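Why I finally stopped mail-ordering my sourdough starter and other confessions of a fish-and-cheese household

August 16, 2024

So my aunt Jean Shearer has moved to Mellstead, and if you have ever had a relative move to a place with one road in and a grocery store that closes at 6, you know what happened next. I became the person who mails food.

It started in June with a wedge of cheese. She called me and said the only cheese at the store was orange and came in a bag, and would I mind? I didn't mind! I love a project. I wrapped it in a dish towel, stuck it in a cardboard box with one of those floppy ice packs from the freezer and sent it off feeling pretty pleased with myself. It got there four days later and she said the mail carrier held the box out at arm's length when he handed it over.

Anyway, I've gotten a lot better at this, and a couple of people asked me to write down what I do, so I'm writing it down.

The first thing I learned is that the box is most of it. I had been spending money on fancier and fancier ice packs when the cold was just walking straight out through the cardboard. My friend Henrique Lobo used to ship cut flowers for a living and he laughed at me for a good long while (fair) and then told me to get foam boxes with thick walls and quit buying ice packs. You can find them used if you ask at a pharmacy or a fish counter. Mine mostly come from the fish counter, and yes, you have to wash them, and yes, you have to wash them again.
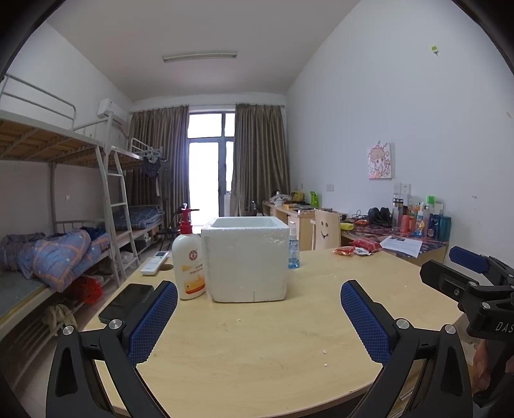 White styrofoam box, small crack down the front and all.

Small cracks don't scare me anymore. If one goes all the way through the wall I tape it on the outside with packing tape and press it down hard with the back of a spoon. If the crack is at a corner I retire the box to the garage, where it holds seed packets. I have an awful lot of seed packets out there now and a husband who would like to park the car.

Second thing: freeze everything you possibly can, and freeze it flat. Soup in a zip bag, laid on a cookie sheet overnight, turns into a nice brick that packs like a library book. Jean's favorite is the split pea, which looks terrible frozen and not a whole lot better thawed, but she says it tastes like her mother's. I send two of those every time. Chili works too. Potato soup does not! The potatoes go grainy and sad and she was very polite about it on the phone, which is how I knew.

Third thing, and this took me the longest - fill the air. Any empty room in the box is warm air sitting right on top of your food. I used to leave a big gap at the top and think I was giving things space to breathe. Cheese in the mail does not need to breathe. Now I stuff the gaps with crumpled newspaper, or with things Jean wants anyway. Wool socks are great for this. So are paperback mysteries in a plastic bag, and she passes those along to her neighbor Annag Gourlay, who apparently guesses the murderer by chapter three and writes the name inside the cover. I've asked Jean to have a word.

Now, about the mess. Foam boxes shed. Every time you cut one down, or even pull a snug lid off too fast, you get those tiny white beads that cling to your sleeves and the dog and somehow the inside of your reading glasses. I tried the vacuum, and the beads just stuck to the outside of the hose. A slightly damp sponge is the best thing I've found. You press it down on the crumbs and lift, you don't wipe, and then you rinse it in a bowl so they don't all go down your drain. Lachlan MacAulay, who lives across from us and has opinions about drains, made me promise to put that part in.
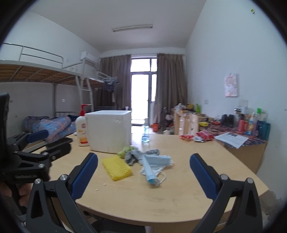 Yellow sponge, green-yellow scrubbing pad, face mask, and the foam box further back.

If you're cutting foam, do it with a long sharp blade and slow strokes, and wear a mask if you're doing more than a little bit. A dull knife rips the beads loose and you end up with twice the cleanup. Tsung-han Ko from my old book club swears by scoring the foam and snapping it over the edge of a counter. I've tried it. His come out straight and mine come out looking like a coastline.

What about dry ice? I've done it once, for her birthday, when I sent ice cream. It was fun and I felt like a mad scientist, but you need gloves, you can't seal the box up airtight (the gas has to get out somewhere), and there's a label to fill in at the shipping counter. The young man there had me fill it in two times over. The ice cream arrived hard as a rock and Jean had a bowl of it for breakfast. I'd do it again for a big birthday. For pea soup, no.

Timing matters more than I wanted it to. I ship at the start of the week so nothing sits in a warehouse over the weekend, and I always call before I send. Twice I didn't call, and one of those times she was off visiting in Matheson and the box spent two nights on the porch in the heat. We lost a whole smoked trout. I still think about that trout. It was a beautiful trout.

Cost! Everybody asks. My last box came to $39 to send, which made me gulp a bit, and then I thought about what we'd spend on one dinner out and I stopped gulping. I send one a month. If I find good cheese on sale I might sneak in an extra. Annag has started putting in requests too, so I guess I'm a store now.

Oh, and the sourdough starter, which I put in the title and then forgot all about. I used to order a new one through the mail every time I killed mine, and I kill them often. Jean took a jar of my last one with her when she moved, and hers is thriving, the traitor. So last month she dried some on parchment paper, crumbled it into an envelope and mailed it to me. No foam, no ice, just a regular stamp and a note that said "feed this." I fed it. It's on top of the fridge right now with a rubber band around the jar to mark how far it rises, and it got past the rubber band this morning while I was looking for the packing tape.

Next box goes out as soon as I track down some decent rye flour. She wants caraway seeds too, and the last two books in that lighthouse series, with no names written in them please, Annag.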